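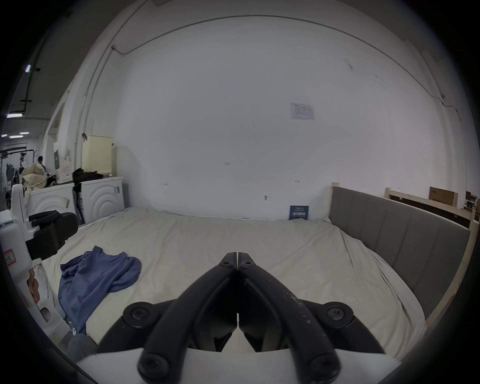 Talks > Strength and Fitness > Speaker notes

August
By Zoltán Szabó

Print this page | E-mail this page

Running a medical corner at a small lifting meet. Notes for the 11 o'clock slot

Start without the slides if the projector's still warming up. Say hello, say where I'm from (Kekar Barbell, coach first, first aider second). Hands up who has worked a meet. Hands up who has done it with one ice pack and a roll of tape. Wait for the laugh, move on.

Main point, get it in early: the medical corner is a coaching job as much as a first aid job. Most of what comes to the table is torn hands, cramp, nerves and people who haven't eaten since breakfast. Real injuries are rare but you need to be ready for them when you're tired and it's the last session.

Turkden meet. 29 lifters, one platform, hall with no windows that open. I had 3 helpers and we put all of them by the platform. Wrong. Warm-up room is where the trouble was. Lifter dropped a plate on her foot back there and it was a good few minutes before anyone came to get me. She was fine, bruised toes, still made her second deadlift. But say it slowly: put someone in the warm-up room.

Hands. Show the tape thing if there's time, ask for someone in the front row. Clean it, dry it, trim the loose skin, tape round the wrist end first. Don't let them chalk straight onto it. They will anyway.

Fainting after a heavy pull. Common, looks awful. Spotters know to step in, the crowd doesn't. Get them down, legs up, give them room, keep the phones back. If they hit their head on the way down they are finished for the day, no discussion. Had the argument with a coach at Prendov, he wanted one more attempt for the total. Tell it short, last time I went on too long and lost the back of the room.

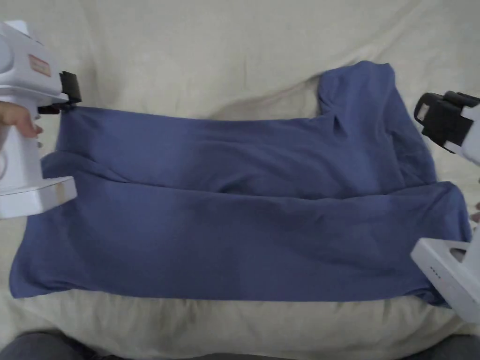

Cramp: salt, water, walk about. Skip the banana debate.

Weigh-in. This bit always gets questions. Lifters who've cut hard come to you grey and shaky and they don't want to say so becuase they think you'll pull them. Be friendly. Ask what they've drunk, not what they've lost. At Soltani we moved the table next to the weigh-in door and 7 people stopped for a chat who would've walked past otherwise.

Who decides. Agree it before the first flight, with the head referee, out loud. If the first aider says stop it's stop. Write it on the running order so it isnt your word against a coach's at four in the afternoon.

(Check the clock. If behind, drop the kit list and say it's on the handout.) 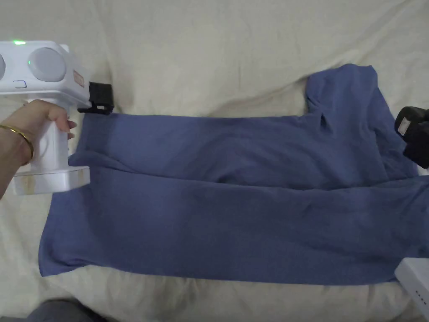
Kit list

Tape, two widths
Nail scissors, proper ones
Gloves, more than you think
Ice packs and a cool box that shuts
Foil blankets
Sugar tablets, salt sachets
Notebook and a pen on a string
Bucket

Questions

Likely ones: insurance (ask your federation, I'm not the person), smelling salts (long answer, catch me after), how to get helpers to come back. For that last one, feed them. Hot lunch, proper break, let them watch the final flight.

Say thanks to the hall. Collect the tape back. Next speaker needs the lapel mic, leave it on the lectern switched off.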